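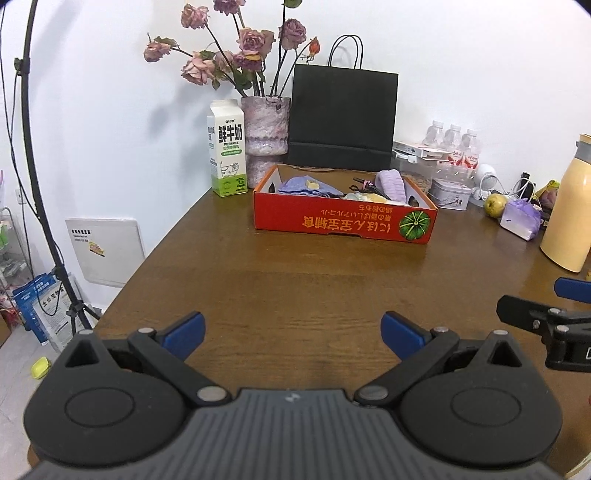
Last Saturday's reader comment, left unsigned on the course page, was that a museum which takes an aircraft on loan has got itself a free exhibit. The loan fee may be zero, but the upkeep is not.

Unit 6: Aircraft on outdoor display

Terms. The lender keeps title. The museum at Plerstead pays for towing, tie-downs and paint. Read clause 2 of the Kinsella agreement before class.

Preparation. Fuel and hydraulic fluid are drained, and ejection seats are made safe by the lender - never by museum staff. Engines are often removed, so ballast may be needed to keep the nose down.
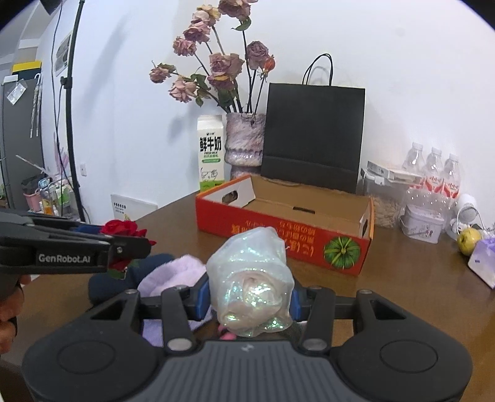
Fig. 2. Table view, wrapped item and open box.

Corrosion. Water collects in wheel wells and behind panels. Drain holes must stay clear. The Starnau air park washes its aircraft every June and logs 70 inspection points on each one.

Reading: Dulwood handbook, chapter on tires and jacking. Questions go to the course office, extension 2229.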